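空気とゴムチューブで動く「やわらかいロボットの手」
ドーンサイド共同工作室 こども技術解説シリーズ
2024年8月8日 公開

このページは、小学校高学年のみなさんに向けて、当工作室で製作を進めているロボットの手について解説するものです。むずかしい漢字には、おうちの方といっしょに読みがなをつけながら読んでください。

1 かたいロボットと、やわらかいロボット

ロボットと聞くと、金属の腕やモーターを思いうかべる人が多いでしょう。工場で自動車の部品を運ぶロボットは、多くがかたい材料でできています。同じ位置に、同じ速さで、重い物を何度も運ぶ仕事には、かたい腕が向いています。

しかし、熟した桃や生卵をつかむとなると、話は変わります。かたい指で持つ場合、力の加減を少しまちがえただけで、相手をつぶしてしまいます。そこで研究されてきたのが、ゴムなどのやわらかい材料で作るロボットです。英語では「ソフトロボット」とよばれています。

当工作室が作っている手は「リルテル」という名前です。指は三本あり、モーターは指の中に入っていません。指を曲げるのは空気です。

2 空気で指が曲がるしくみ

細長い風船の片側に、のびないテープを一本はったところを想像してください。空気を入れると、テープのない側はのびますが、テープの側はのびません。その結果、風船はテープの側に向かって曲がります。

リルテルの指も、これと同じ考え方で作られています。指の背中の側はよくのびるゴム、腹の側はのびにくい布をはさんだゴムです。空気を入れれば曲がり、ぬけばもとにもどります。指の形が相手に合わせて変わるため、丸い物も四角い物も、同じ手で持つことができます。

3 チューブは空気の通り道

指まで空気を送るには、通り道が必要です。みなさんの体で血管が血を運んでいるように、リルテルでは細いチューブが空気を運びます。ポンプから出た空気は、弁(べん)という小さなとびらを通り、チューブに入り、指に届きます。弁が開くと空気が流れ、閉じると止まります。弁をいつ開け閉めするかは、小さなコンピューターが決めています。

チューブ選びは、製作の中でも時間のかかった作業です。太いチューブは空気がたくさん流れますが、重くて曲がりにくく、指の動きのじゃまになります。細いチューブは軽いかわりに、折れ曲がったところで空気が止まることがあります。また、やわらかすぎるゴムでは、空気を入れたときにチューブのほうがふくらんでしまい、指に力が伝わりません。 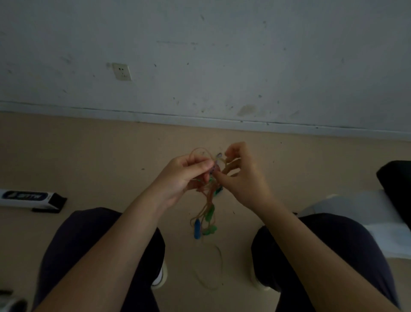
チューブの長さにも気をつけなければなりません。長くすればするほど、弁を開いてから指が曲がるまでに時間がかかります。最初の設計では、ポンプを机の下に置いたため、リルテルの返事がおくれてしまいました。「つかめ」という命令を出しても、ひと呼吸おいてから動くのです。現在の設計では、弁を手首の近くに移し、長い部分を一本にまとめています。

つなぎ目は、空気がもれやすい場所です。工作室では、つなぎ目を水に入れて調べています。もれていれば、泡が出ます。自転車のタイヤのパンクを調べる方法と同じです。電気の部品は水に近づけてはならないので、この検査は必ず部品を外してから行います。

4 記録をとること

ロボット作りでは、動いたかどうかのほかに、何回動いたか、どこでこわれたかを書き残すことが大切です。リルテルの一本目の指は、曲げのばしを1170回くり返したところで、つけ根に小さな穴があきました。穴の位置を調べると、型にゴムを流しこんだときの気泡が残っていた部分でした。

二本目の指では、ゴムを流しこむ前に、まぜた材料をしばらく置いて気泡をぬきました。この指は3240回まで動き、そこで試験を終えています。材料は同じものです。手順を一つ変えただけで、これだけのちがいが出ました。

記録用のノートは、ページ番号をつけて、えんぴつではなくペンで書きます。書きまちがえたときは線を一本引いて、もとの字が読めるように残します。あとで読み返したとき、まちがいだと思っていた数字が役に立つ場合があるためです。

5 プログラムの役目

リルテルの動きは、次のような順番で進みます。

まず、手のひらのセンサーが、物が近くにあるかどうかを調べます。
物があれば、弁を開いて指に空気を入れます。
指の中の圧力が決められた値になったら、弁を閉じます。
「はなせ」という命令が来たら、空気をぬく弁を開きます。

このように、測って、決めて、動かすことをくり返すしくみを「制御(せいぎょ)」といいます。エアコンが部屋の温度を測って風を調節するのも、制御のなかまです。

圧力の上限は、プログラムと安全弁の両方で決めてあります。プログラムにまちがいがあっても、安全弁がひとりでに開いて空気をにがします。一つがだめになっても、もう一つが働くように作ることは、大きな機械でも行われている考え方です。

6 家でためしてみよう

ポンプがなくても、空気で動くしくみはためすことができます。必ずおとなの人といっしょに行ってください。

用意するもの
・注射器の形をしたプラスチックの器具(針のないもの) 2本
・器具の先に合う細いチューブ 1本
・水

やり方
一本の器具のピストンを引き、もう一本は押しこんだ状態で、チューブの両はしにつなぎます。引いてあるほうを押すと、もう一本のピストンが動きます。次に、チューブと器具を水で満たして、同じことをしてみましょう。空気のときと手ごたえがどうちがうか、言葉で書いてみてください。

空気は押すとちぢみますが、水はほとんどちぢみません。ショベルカーの腕が空気ではなく油で動いている理由も、ここから考えることができます。

注意
・器具やチューブを口に入れないこと。
・先を人の顔に向けないこと。
・かたくて動かないときは、無理に押さないこと。
・小さい弟や妹のいる家では、使い終わったらすぐに片づけること。

7 言葉の説明

弁:空気や水の流れを開けたり閉めたりする部品。
圧力:空気などが、まわりを押す力の強さを表すもの。
センサー:明るさ、温度、距離などを測る部品。
制御:機械が目的どおりに動くように調節すること。

リルテルの公開組み立て会は、9月にパークビル分室で行う予定です。小学生の参加には、保護者の付きそいが必要です。申しこみ用紙は、当工作室の受付で配布しています。

ドーンサイド共同工作室 教育普及係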